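Leave the Messy Examples In
By Koen Mulder

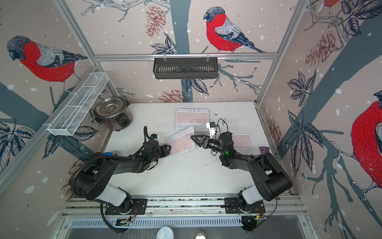

How many examples does a robot need before it learns a task?

Fewer than most people collect, if the examples differ from each other in the right ways, and many more than most people collect if they are all the same.

I have held this opinion since July, and I want to defend it here, because in our field the number is still what everybody asks for first. A funder asks it, a visitor asks it, and new colleagues ask it on their first morning. We answer with a number and they look satisfied. I am less and less satisfied.

Our project is called Mangundap. An operator guides two arms through a job, the software Fanolard stores what the arms did and what the cameras saw, and later a model is trained on these recordings. One of our jobs is handling thin keyboards: take one, bring it to the right place, put it down flat. For a person it is nothing. For two grippers it is a long object that wants to turn in the hand, and when there is a stack of the same model, one white edge looks much like the next.

For this job we had 878 recordings. I was proud of them. Sanne Goossens, who has trained more models than I have, watched a part of them one evening and said to me, "You have recorded the same keyboard movement many times." She was right. The operators had become very good. They went to the object by the same path, they closed the gripper at the same spot, and they removed every recording where something slipped. Our written rules told them to do this. I wrote those rules.

The model learned exactly what we showed. When the keyboard lay as usual, it did well. When it was turned a little more, the arm arrived at the usual spot and closed on air, and then it had no idea what to do, as it had never seen anyone recover from a mistake. We had cleaned all the recoveries out.

After this we changed the rules. Operators now start from positions they find uncomfortable. A bad grasp is not a reason to stop the recording; they correct it and continue. We also stopped tidying the table so strictly between recordings. A kitchen pot or some crumbs in the view do no harm, and a model that has only known a perfect table will be surprised by every real one.

Kha Đinh does not agree with me fully, and I should give his argument fairly. He says that messy examples also teach bad habits. If an operator hesitates, the model will hesitate, and if two operators solve the same moment in two different ways, the model may try something in the middle that is worse than both. I have seen this happen. A gripper that stops beside an object and waits, for no reason, has usually learned the waiting from us.

My answer is that there is variety in the situation and there is variety in the style, and we should want the first much more than the second. Let the keyboard lie in any direction. Let the stack be crooked. But let the operators talk with each other about which arm takes the object first, and keep to it until there is a good reason to change. We lost 6 weeks before we understood this difference, and I think a short conversation at the beginning would have saved most of them.

There is one more point, about the people. Guiding the arms is tiring work, and it is often paid and planned as if it were simple. When you reward an operator for the number of recordings per day, you will receive fast and equal recordings. Yoon-hee Moon, our best operator, told me that under the old rules she avoided difficult starts, for they made her list look short. She was doing what we asked. Now she writes a note after each session – what was hard, what the gripper could not reach – and these notes help me more than any table of totals.

I do not say that numbers are useless. A very small collection is a small collection, however varied it is. But I would like that when a group presents its data, it also says how the starts were chosen, what was thrown away, and who decided it. We keep a page for this now. It is not a beautiful page, and the part about what was thrown away before July is mostly empty, as we did not write it down at the time.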